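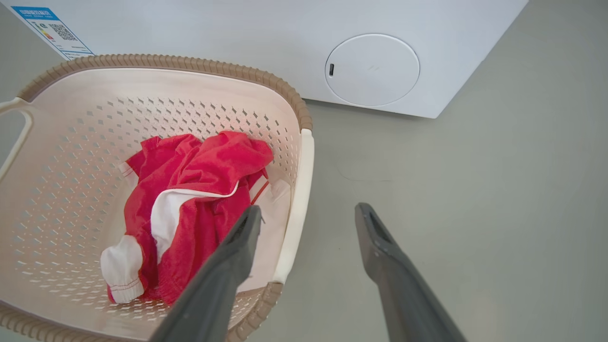

Laundry in the Ashworth residence hall has been a source of complaints for as long as any of us have lived there. Our project looked at how students wash their clothes, how much water and power the machines use, and whether better habits could lower both. We started with how people store and move dirty clothes. Most students own either a cloth bag or a plastic basket. A plastic basket with small diamond-shaped holes in its walls lets air reach the clothes, and a cut-out handle makes it easier to carry down the stairs. A closed bag does neither, and students who used bags told us they ran loads sooner because the clothes began to smell.

Background

Ashworth has one laundry room on the ground floor, shared by 90 residents. The washers are front loaders made by Nodano and the dryers are an older type from Listano. Both are run from a card reader on the wall. The hall office gave us the card records for the spring term, with room numbers removed. The records show the start time, the machine, and the cycle chosen. They do not show how full a machine was, so we had to find that out another way.

Method

We used the card records for timing and cycle choice. For load size, we put a luggage scale by the door along with a sign-up sheet, and asked residents to weigh their laundry before washing it. They wrote down the weight, the cycle, and the water temperature. No names were collected. The sheet stayed up through March and April.

We also sent out a short survey through the hall mailing list. It asked how often people washed clothes, how they decided on a temperature, and what made them put it off.

Results

The card records held 624 wash cycles for the term. Evening was the busiest part of the day, and the hours before noon were nearly empty. Most cycles were run on "normal" with warm water, which is what the washer selects when it is switched on. Few people changed it.

The weights were lower than we expected. Many loads were well under half of what the washer can hold. In the survey, the usual reason given was a shortage of one item, most often socks or gym clothes, and a small load was run to get them back. Students who sorted lights and darks also had smaller loads.

Drying was where the most time was lost. Lint screens were often full when we checked them, and a few people did not know the dryers had one. Several residents ran the dryer 2 times for the same load. We did not have a power meter, so we can't say what the second cycle costs.

Problems with the data

The sign-up sheet was voluntary, and the people who filled it in may be more careful about laundry than the rest. The pen also went missing twice — we lost a few days of entries each time. One page got wet and we left it out.

We had planned to compare our hall with Skestura, the newer building across the parking lot, but its machines are coin operated and keep no records.

Suggestions

Set the washers to start on cold if the service company allows it. Put a sign about the lint screen on the dryer door at eye level. Post the quiet hours from the card records near the elevator, so residents can see when machines are likely to be free. A second drying rack would help too. The one in the room now is usually full by 8 p.m.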